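From: Kulsoom Bhutto
Date: 2022-07-12
Subject: Re: Open enrollment vote

Clara wrote:
> Does anyone know how many transfer seats the school board is
> voting on? The flyer said 100 but the agenda has a different
> number.

The agenda is right. The board votes on 222 seats for the district, and 100 is only the Kutard campus. The petition against the change had 478 names when I turned in my copy.

Public comment is limited to 8 speakers, so sign up before the meeting opens — the clerk closes the list early.
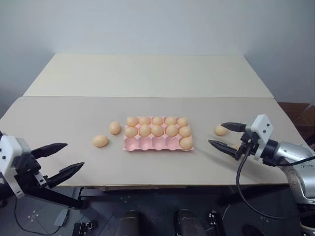

Brown eggs in a pink tray

The draft policy still lets a principal refuse a transfer without giving a written reason. I plan to ask about that. Paracha asked the same thing in the spring and got no answer. If you can't attend, written comments go to the district office and are added to the July minutes.

Kulsoom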